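Workshop notebook, kitchen bay, December

Back in the kitchen this morning after far too long away from it. Si-eun Woo had left me a note on the door asking whether we could please settle where everything lives before the next block of work, and she is quite right, so today has been a day of washing up, wiping down and moving things from one cupboard to another and sometimes back again. I started at 8 with a pot of tea and the best of intentions.

The white bowl and the rack first, then the sink and oven end of the room.

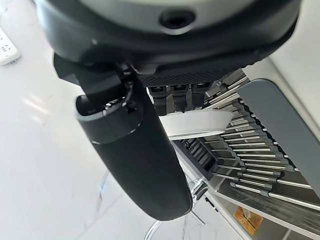
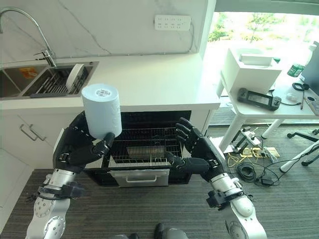
I have come round to the idea that paper roll should stay at the oven end. For months we kept it by the door, and every spill meant a walk across the room with dripping hands. Adoración Bermúdez has been saying so since the summer (I owe her a cake). The only thing to watch is that it never gets put down on the oven door when the door is open, and I have written that on the cupboard list in large letters.

The flat tray can live in the oven on the wire rack. I did try it in the drawer underneath, but it rattles every time the drawer is opened and it drove me quite mad by lunchtime. If anyone is going to heat the oven, take the tray out first and stand it on the counter – there is plenty of room these days.

Crockery next. Plates upright in the dish rack in the right-hand basin, bowls upside down if they are going to be left overnight, otherwise they hold a little puddle in the foot and leave a ring on the shelf. I would like to keep the left basin free for soaking. Please peel any labels off before things go in the water, they come away in the sink and I spend my life picking them out of the plughole.

I cleaned the counter with the Flidine, 5 ml in 500 ml of warm water, and it came up beautifully without the smears we used to get from the Dridano. The splashback only wants a damp cloth, well wrung out, and please go carefully near the sockets. I wiped round them with a dry duster and left it at that.

Still to do: the inside of the oven, which I am putting off, and the cupboard under the sink, where I found three half-used bottles of the same thing and a sponge I would rather not discuss. Si-eun has offered to help with both tomorrow if I bring the rubber gloves. Spare key is back on its hook, and the shopping list is inside the left-hand cupboard door with dishwasher salt at the top.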